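Pinça manual Monti: captura de demonstrações para aprendizagem por imitação
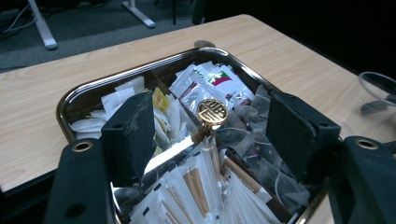

Sturau, fevereiro de 2025

A Monti é uma pinça de mão com dois dedos paralelos e câmara integrada, destinada à recolha de demonstrações sem braço robótico. O operador executa a tarefa com a própria ferramenta; a trajetória e a abertura dos dedos são gravadas em sincronia com o vídeo.

Método
O protocolo Colton avalia a preensão em recipientes compartimentados com conteúdo deformável. No tabuleiro metálico de rebordo cromado, entre saquetas de papel branco e saquinhos de chá em malha translúcida, o alvo é uma peça dourada de face redonda, com haste curta. O rebordo espelhado foi mantido para incluir reflexos nos dados de treino.

Resultados
Conjunto de treino: 2.356 demonstrações
Conjunto de teste: 228 ensaios
Preensões concluídas à primeira tentativa: 164
Operadores: 3

A política foi treinada apenas com imagens da pinça e transferida para o braço sem ajuste adicional. Os ensaios falhados concentram-se nos casos em que o dedo toca no divisor antes do fecho.

Fornecimento
Dedos e blocos de montagem substituíveis. Software de gravação Hindon incluído.
Contacto técnico: Touran Nikzad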